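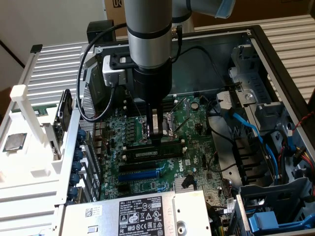 Mosquito traps, week whatever

Aug 6, 2025

Quick one, I have to be at the lab by eight and there's no milk.

So the trap counts are in. 1,211 mosquitoes from the creek sites since we put the new bait in, most of them Culex, which is the West Nile crowd. Seon-mi did nearly all the sorting. On a chill table. With tweezers. Her neck is wrecked and she still won't let anyone else touch the tray.

No positive pools yet. Still waiting on 2 that went out late, my fault, I mislabeled the tubes and had to redo the whole sheet.

Things I want to remember before I forget them:

Gravid traps beat the light traps by a mile near the culvert. Up on the ridge, almost no differnce.

Hay water has to sit longer than we think. The fresh batch caught nothing but moths.

Joon-young wants the Kindo site dropped. I don't. Low numbers are still numbers, and we have data there back to March. 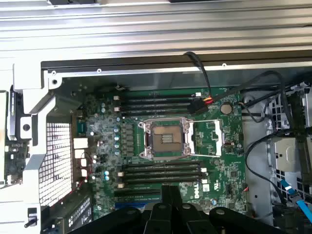
Open case, socket and memory slots

Also got asked (hi I-seul) if people should be worried. Dump out your buckets, wear long sleeves at dusk, fix the screen door. Thats pretty much what I do. I still got bitten twice on the ankle last night taking the trash out.

Grant report is due and it has to be under 2,000 words. I have 800 and most of them are the methods. More when the last pools come back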